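Okosier opens its doors to show grocery-picking robot

Visitors filled the packing hall at Okosier last month for an afternoon of demonstrations built around Ova, the robot arm the company has been developing for small grocery orders. The open day ran from 2 pm until early evening, and 396 people signed in at the front desk, among them school groups, shop owners from the town and families who live near the site.

Ova is meant for the job of picking single items from shelves and trays and putting them into a customer's order. Most of that work is still done by hand in small warehouses, where the range of goods changes often and few items come in the same shape twice. Okosier supplies corner shops and farm shops within an hour's drive and says its own order sheets gave it a good idea of what a robot would have to cope with. At the last stocktake the firm listed 498 different products.

The afternoon began with a short talk on how the arm is set up. The gripper is fitted with a small camera, so the robot has a close view of whatever it is about to pick up. Staff from Clallis, the software firm that works with Okosier on the project, had a screen next to the demonstration area and put the camera's pictures up on it between runs. Several visitors said they found the screen easier to follow than the arm itself.

Each demonstration lasted 15 minutes. The arm was given a mixed set of goods, including boxes, tins, bags and bottles, and asked to move them one at a time. Boxes make up a large part of what Okosier sends out, and biscuits and shortbread are among its steady sellers all year, with a sharp rise from November.
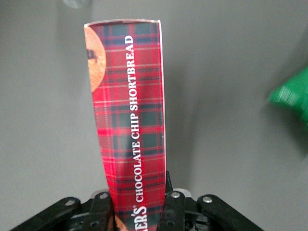 A box of chocolate chip shortbread held in the gripper, seen from the robot's own camera.

Thin card boxes are harder work than they look, the audience was told. Too much pressure dents the sides and a shop may send the goods back. Too little and the box can turn in the grip when the arm swings round. The team has spent much of the year on this one problem and now sets the closing force separately for each type of packaging. A tall box can also be taken in more than one way, and the choice matters when it has to go into a crate that is already half full.

Bags of rice and dried beans are the other sticking point. They change shape when lifted, and the software has to decide where the weight is likely to settle. Clallis said it would go on testing these over the winter and did not want to promise a date.

In the second half of the afternoon visitors could choose the goods themselves from a trolley and hand them to a member of staff, who placed them ready for the arm. Children were given the first turns. A printed sheet asked people to guess which items would give the robot the most trouble, and glass jars were the most common answer. The sheets will be kept and compared with the test results at the end of the project.

Questions from the floor were mostly about jobs and about cost. Okosier said it has 2 arms on site, both used for testing, and that neither is part of the normal packing line. It has no plans to cut staff and expects people to go on packing fresh food, eggs and anything sold loose. The company would not give a price for the finished machine but said it should be within reach of a firm of its own size. Running costs are being recorded and a summary will be given to the other businesses on the estate.

One shop owner asked how the robot would manage when a supplier changes its packaging without warning. The answer was that a new design is usually no trouble if the size stays the same, but a new size has to be measured and added to the list, and at present a member of staff does this by hand. Clallis is working on a way to shorten the task.

The tour also took in the cold store and the loading bay, where drivers explained how crates are stacked for each round. Tea was served in the canteen, and the car park at the Ding Lane entrance was opened for the afternoon to ease the queue at the main gate.

A second open day is planned for the spring. Places on the guided tour will be limited and should be booked through the Okosier front desk, but the demonstrations will again be open to anyone who turns up. Schools that would like a separate morning visit are asked to get in touch before the end of term. The main hall is step-free, and ear defenders can be borrowed at the door.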